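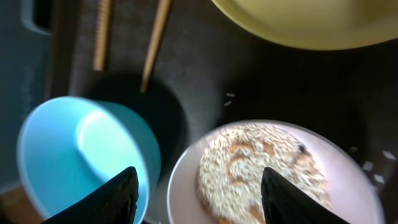

How to Cook a Pot of Rice for a Crowd

I've been making rice for our neighborhood suppers in Trundley since last November, and I still get asked how to keep it from going gluey. It isn't hard, I promise — it mostly takes a little patience and a lid you leave alone!

Start by rinsing. Put the rice in your biggest bowl, cover it with cold water, swish it with your hand, and pour off the cloudy part. Do that until you can see your fingers.
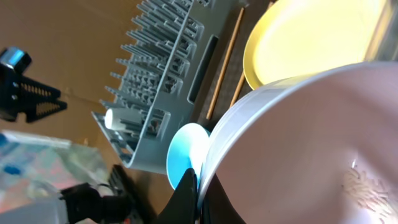 Rekora wrote in to say she skips rinsing altogether and toasts the dry grains in butter first, and that her rice stays just as fluffy. I tried it, and it's lovely with chicken.

Next, use a cup and a half of water for each cup of long-grain rice, add salt, and bring it to a boil. Turn it down as low as it goes and cover it for 18 minutes.
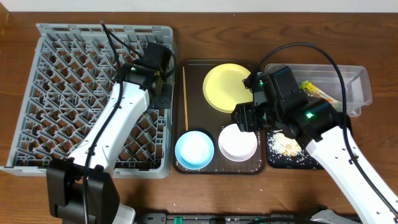 Dish rack and serving tray on the table.

Now take it off the heat and let it sit, covered, for ten more. (I know, everyone's hungry.) Fluff it with a fork, going in from the sides, and spoon it out while it's steaming. Leftovers should go in the fridge soon after supper, spread out shallow so they cool fast.

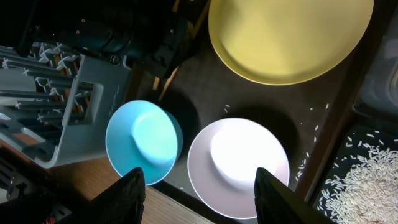 Yellow plate, with the blue and white bowls.

Cold rice fries up beautifully the next day with an egg and some scallions.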